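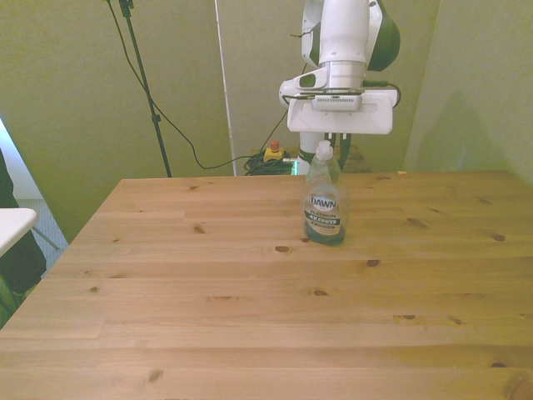 Mornwood Table Oil, 300 ml

Hardwax oil for pine, oak, beech. Matte finish, no yellow tint. Made for us by Mertens, small batches, so the cans may look a bit diffrent from one order to the next.

One can does about 5 square meters, two coats. Knots drink more – go over them twice. Sand first, 180 grit, wipe the dust off, then thin coat with a lint free cloth. Leave overnight before the second.

Cleaning after: damp cloth, drop of dish soap, dry it off. No scouring pads please.

Item no. 1640. In stock again, September batch sold out faster then we planned. Pick up at the Priltley shop or we ship. Questions on old varnish – ask Do-yoon Koo at the counter.

Related items
Dustemik tack cloths
Mornwood Floor Oil
Mertens flat brush
Lint free cloths, pack of 5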